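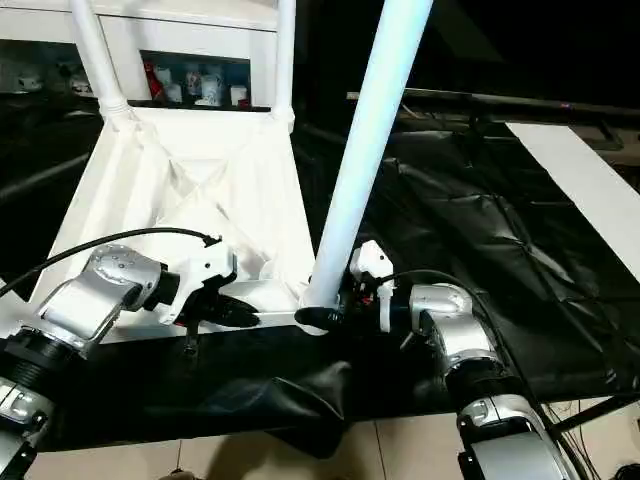
Kwame Akolgo wrote: Before anyone spends more time on this, can it put a stool together yet or can't it? My site manager at Zonside thinks we will have two arms doing flat-pack by August. I would like to give him an answer I can stand behind.

Ticket 446
Product: Skorero two-arm assembly, Nyaga controller
Status: open, waiting on customer
Subject: Leg goes in, then work stops at the tightening step

Reported fault
The arms pick up a leg, bring it to the socket and start the thread. At the tightening step the right arm stops and the controller shows "torque not reached". If the operator clears the message, the arm lets go of the leg and starts the step again from the beginning. The customer has seen this on the Setwood stool and nowhere else.

First reply, support
Please check that the grip force is set to the tube profile. The default profile is for boxes and lets round parts turn in the fingers. Also check that the software was restarted after the profile was changed, as it does not load otherwise.

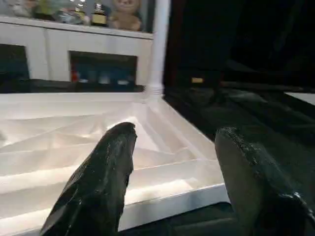

Customer confirmed the profile was wrong and changed it. The fault was less frequent afterwards but still there. We asked for the controller log and for the leg position at the moment of the stop.

Second reply, support
We have read the log. The leg goes in slightly crooked, the thread binds after a turn or so, and the arm reads that as a hard stop. A person feels this in the wrist and backs the leg off without thinking. The Nyaga controller has no back-off move in the standard routine, so it stops and waits.

Please try the following:
1. Turn on "search before thread" in the step settings.
2. Lower the turning speed to 35 per cent.
3. Have the other arm hold the seat close to the socket being worked on. Holding it further away lets the seat flex.
4. Smooth out the table cover under the seat. If it bunches up, the seat sits at an angle. 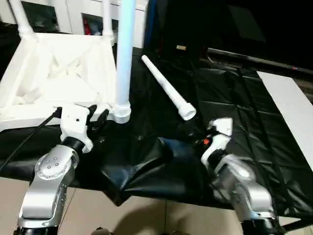 Customer ran the job again with all four changes. Most legs now go in on the first try. The ones that fail do so at the same point as before, and an operator has to straighten the leg by hand and press resume. Setting up takes longer than building the stool by hand would.

Kwame asked again for a yes or no. Our answer on the ticket is no, if it means leaving the arms alone with a box of parts. With an operator in the room it will do the legs. It won't unpack the kit, sort the fittings or notice that a part is missing. Our bench has run more than 200 leg insertions on similar stools, and we still keep someone beside the stop button.
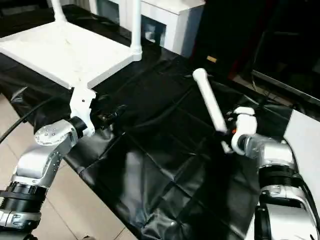 Left gripper against the stool, right gripper holding a white rod.

Open actions
Support: send the test build with the back-off move, version 4.
Customer: run it on the Setwood stool and attach the log, including the runs that were stopped by hand.
Customer: tell us whether the message still reads "torque not reached" or has changed to "thread search failed". The second has a different cause and will need its own ticket.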